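Forum Rangement et entretien > Textiles > Stockage longue durée

Vêtements pliés en cabas : tassement et jaunissement, quelle méthode ?

Posté par Kitel

Bonjour,

Je trie le linge de quatre personnes avant un déménagement. Le logement est carrelé, sans placard libre, et les vêtements sont pour l'instant répartis entre des cabas, des sacs en plastique et des cartons. Une partie sera portée dès l'arrivée, le reste partira en garde-meuble de février à l'été. Composition : surtout du coton, quelques mailles, un peu de polyester.

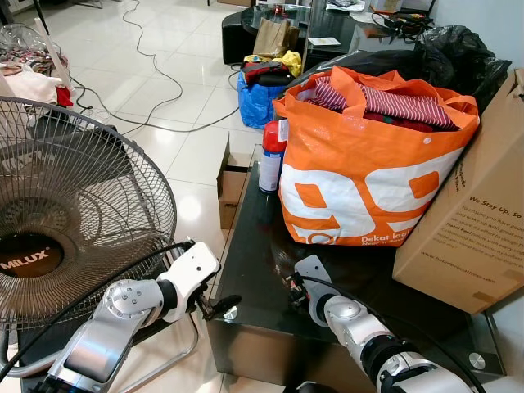

Tri en cours : cabas orange sur la table basse, sac bleu au sol.

Deux points à trancher :
- le cabas convient-il pour plusieurs mois, ou seulement pour le transport ?
- faut-il plier à plat ou rouler ? Les hauts rayés rouge et blanc marquent facilement au pli.

Le garde-meuble n'est pas chauffé. Le contrat annonce une humidité relative maximale de 60 %, sans relevé à l'appui.

Liam Geraghty

Un cabas ouvert convient au transport et à quelques semaines d'attente. Au-delà, la poussière se dépose sur la couche supérieure et les pièces du fond se tassent. Pour le stockage, prendre un carton double cannelure neuf, doublé d'un drap de coton lavé sans adoucissant.

Pliage : à plat pour les mailles, roulé pour les tee-shirts et les rayures. Le rouleau supprime l'arête du pli, donc la marque. Limiter chaque carton à 8 kg, sinon le bas se comprime.

Avant fermeture, tout doit être lavé et séché à cœur. Un ventilateur sur pied placé face à l'étendoir réduit le temps de séchage, mais ne remplace pas le contrôle des coutures et des ceintures, où l'eau reste le plus longtemps. Le jaunissement du coton blanc vient en général de résidus de lessive ou de transpiration. Un second rinçage suffit dans la plupart des cas.

Pas de sac poubelle fermé pour plusieurs mois : l'humidité résiduelle n'en sort pas. Surélever les cartons sur palette et laisser un espace entre la pile et le mur.

Berkham

Moi j'ai tout laissé en cabas 155 jours dans un box, aucun problème. Un drap par-dessus et c'est bon.

Pulside

Pour compléter la réponse de Liam : numéroter les cartons et noter le contenu sur deux faces. Ranger les aérosols à part, jamais avec le textile, et vérifier le règlement du garde-meuble, beaucoup les refusent. Pour l'humidité, poser un petit hygromètre dans le box et le relever à chaque passage.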